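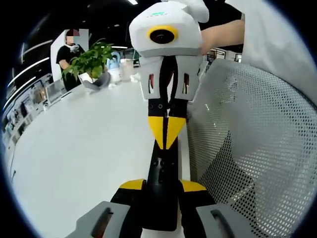 Last changed: 16/03/2024

The second gripper is back on the table after its cleaning, and I want to write down how I look after it before I forget again. We have 2 of these hand-held grippers at Drenora, and this one works more than the other. The counter showed 1,402 closings when I opened it, against 1,035 for its brother.

I begin always with the fingers. I spread them fully and look along both of the long slots, where dust likes to stay. A soft brush is enough. I used compressed air once, in November, and it pushed the dirt further inside – I do not recommend it.

Then comes the grey printed bracket under the camera module. It is a printed part, so I am careful with the screws: I tighten until I feel resistance and then I stop. My first bracket cracked at this place and I had to wait for a new print. When you check whether the module sits firmly, hold it at the sides and keep your fingers away from the lens. A fingerprint there costs you a whole afternoon of recordings.

The yellow panels in the V I only wipe. If they are not even, the fault is mostly in the black bar behind them and not in the panels.

For the calibration I use Lustent, the small program from our own group. It takes up to 60 seconds and asks you to open and close the fingers slowly. If it complains about the zero point, close everything, unplug the cable and begin again.

I still have a small play in the left finger which I cannot explain. I will exchange the two fingers next and see if the play moves with it.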